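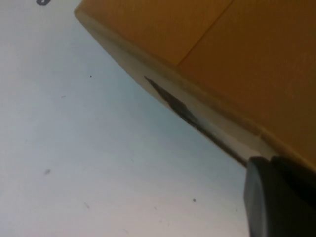 Search this site Enter keywords Go

Yellow cases back on the shelves

October
By the Burnari Stores newsletter desk

The yellow cases are on loan again after the autumn sort-out. If you reserved one over the summer you should have had a message by now. If you haven't, ring the desk after 10am and we will check the list.

Most of the work was cleaning and checking. Every case was opened, emptied, wiped down and left with the lid up overnight before anything went back in. Grit gets into the folds and along the pale edging, and it scratches if you rub it dry. Warm water and a drop of washing-up liquid is enough. Please don't use the scouring side of a sponge, and please don't use bleach, which leaves the yellow patchy.

We now have 126 cases in use. A few with split corners have been kept back for the Bermúdez Road workshop, where they will be used for offcuts and rags. They are marked with tape on the base and should not go out to members.

The contents lists have been redone as well. The old ones had been altered by hand so often that it was hard to tell what was meant to be inside. The new list is a single sheet, kept flat under the lid. Tick things off when you collect and again when you bring the case back. If something is broken, write it on the sheet – there is no charge for ordinary wear, but we do need to know before the next person takes it home.

Picnic and camping sets have moved to the lower shelves by the door. Decorating sets are where they were. Sewing and craft sets have gone to the Satum room, along with the spare tins of pins and the cutting mats. The key for that room is at the desk.

Members made 956 loans in the past year, and the yellow cases went out more than anything else apart from the carpet cleaner. The waiting time for a decorating set was over 2 weeks in spring. We have made up several more from duplicates, so it should be shorter next time.

When you pack a case to return it, put heavy things in first and keep the flaps clear. Forcing them shut over a handle or a rolled cloth is what splits the seams. If it won't close easily, take the top layer out and start again, or bring the extra bits in a carrier bag and we will pack it at the desk.

Returns go to the side entrance on Binelon Lane until the end of the month, while the front step is being relaid. There is a bell on the left of the door.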